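Speaker notes - spring club night, the simulation talk

Say hi, thank Verna Pennington for the projector, and get the snacks line over with early or they'll all be looking at the door.

So, start with the room. Our club spent most of March in a living room that doesn't exist! Juniper picked the red walls, I picked the furniture, and we argued about both (pause, Juniper will heckle). The task sounds easy - get the arm to a thing on the cabinet, don't hit the other things. Read the title of the book out loud, people like that.
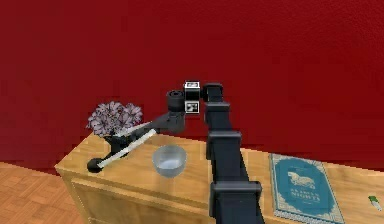
Talk about the budget here. We have one real arm, 11 students and up to 65 minutes after school, so you can do the math on who gets a turn. In the simulator everybody gets a turn, and when you drive the wrist into the wall you hit reset and go again. Mirela did 600 resets, and yes, she kept a tally on the whiteboard.

Ask for a show of hands: who's played a game where the camera gets stuck facing the floor? Okay, same feeling. Half of our early code was just working out which way we were looking, and a door and a houseplant are pretty good landmarks once you learn to trust them.
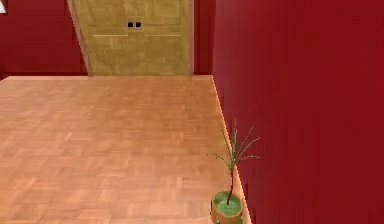 Slow down for this part, I always rush it. Small stuff is hard. A clock is easy, it's dark and it stands up. Something tiny and green on a big stretch of wood is a couple of dots to the software, and Shoshana lost two weeks to it.
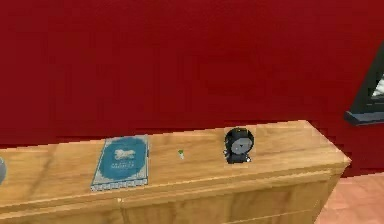
Then the Clalton meet. We placed fourth, I'm still happy about it, tell the battery story if there's time. Leave 20 minutes for questions and point the parents at Myrtle Quintanilla for fall sign-ups - she has the forms.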